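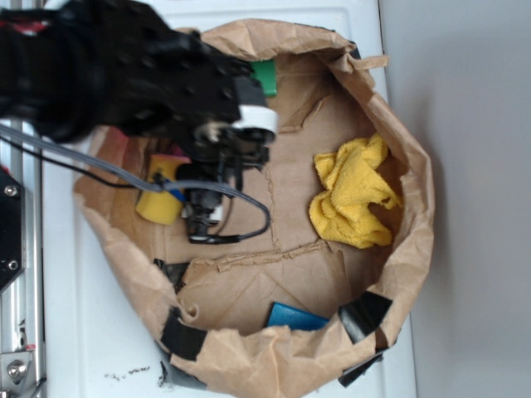 Wuduvura Automatic Top-Off Systems: Frequently Asked Questions

The answers on this page apply to all current Wuduvura top-off units supplied by Jirnent. Owners of earlier units should consult the manual supplied with their equipment, as sensor fittings and pump connections differ.

General

What does an automatic top-off system do?

Water evaporates from every open aquarium, while salt does not. As the level falls, the salinity of the remaining water rises. The Wuduvura unit monitors the level in the sump and replaces evaporated water with fresh water from a separate reservoir. It does not perform water changes and does not measure salinity.

Is the system suitable for freshwater aquariums?

Yes. It may be used on any freshwater or marine aquarium of up to 1000 liters that has a sump or a compartment in which the level changes with evaporation. For aquariums without a sump, the sensor bracket may be fitted to the rim of the display tank, provided that the glass is no thicker than 20 mm.

What is included with the unit?

The package contains the controller, the optical sensor, the backup float switch, the pump, a length of flexible tubing, the magnetic bracket and the power supply. A reservoir is not included. Any food-safe container with a lid may be used.

Installation

Where should the sensor be placed?

The sensor belongs in the return pump section of the sump. In most sumps the other sections are held at a fixed height by baffles, and evaporation does not show there. Set the sensor at the desired operating level and mount the float switch slightly higher. Keep both clear of bubbles from a protein skimmer outlet, which may be read as a change in level.

Can the reservoir stand higher than the sump?

It can, but the siphon break supplied with the tubing must then be fitted. Without it, water may continue to flow by gravity after the pump has stopped. The end of the tubing must remain above the water surface in the sump at all times. Jirnent recommends placing the reservoir beside the sump at floor level wherever the cabinet allows.

How long may the tubing be?

The pump is rated for a total tubing length of 300 cm. Longer runs reduce the flow and may cause the controller to report an empty reservoir when there is still water in it. Sharp bends have a similar effect.

What kind of water should be used in the reservoir?

Reverse osmosis or deionized water is recommended for marine systems. For freshwater aquariums, the choice depends on the species kept and the hardness of the local supply. Repeated topping off with hard tap water will gradually raise the mineral content of the aquarium. Salt water should never be placed in the reservoir.

May limewater be dosed through the unit?

Clear limewater may be dosed if the pump inlet is raised off the bottom of the reservoir, away from undissolved powder. The pump must be cleaned more often in this case. Alkalinity and pH should be tested regularly, as the dose will follow the rate of evaporation and will rise in dry or heated rooms.

Operation

Why does the pump wait before starting?

The controller confirms a low reading for 20 seconds before it starts the pump. The delay prevents short, repeated cycles caused by ripples in the sump. It cannot be switched off.

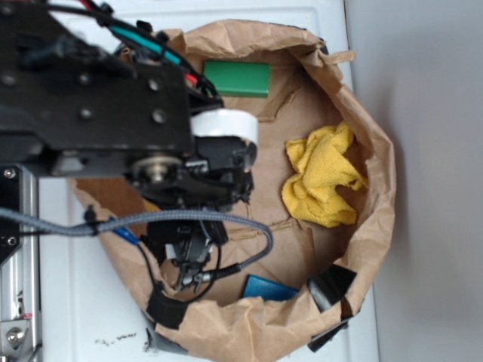

Branislav Lukáč asked whether a longer delay could be set for a sump with strong surface movement, as his unit still started and stopped several times in an hour. The delay is fixed. In such cases the sensor should be moved away from the return pump intake or fitted inside a perforated guard, available separately under the Sobczak name. The guard must be rinsed at each water change, as a blocked guard will hold water and give a false reading.

What happens if the sensor fails?

If the optical sensor does not detect the correct level, the float switch stops the pump and the alarm sounds. The controller also limits each pumping cycle. After 2 cycles that end at the time limit, the unit locks and must be reset by hand. Before resetting, check the reservoir, the tubing and the sensor face.

Does the unit resume after a power failure?

It does. When power returns, the controller runs its startup check and then resumes normal operation. Water draining from the display tank may raise the sump level during an outage, and the pump will remain off until the level has settled.

Maintenance

How often should the sensor be cleaned?

Once a month is sufficient for most aquariums. Wipe the sensor face with a soft cloth. Calcium deposits may be removed by soaking the tip in white vinegar and rinsing it in fresh water. Abrasive pads will scratch the lens and are not covered by the warranty.

How is the pump serviced?

Disconnect the power, remove the front cover and lift out the impeller. Rinse the impeller and its chamber, check the shaft for wear, and reassemble. The pump should not be run dry.

Warranty and Support

How is a warranty claim made?

Claims should be sent in writing to the Jirnent service desk, to the attention of Catriona Ogilvie, with proof of purchase and the serial number printed on the underside of the controller. Equipment should not be returned until a return number has been issued. All parts must be rinsed in fresh water and dried before packing.

Are spare parts available?

Sensors, float switches, impellers and tubing may be ordered through any authorized dealer. Controllers are replaced as complete units.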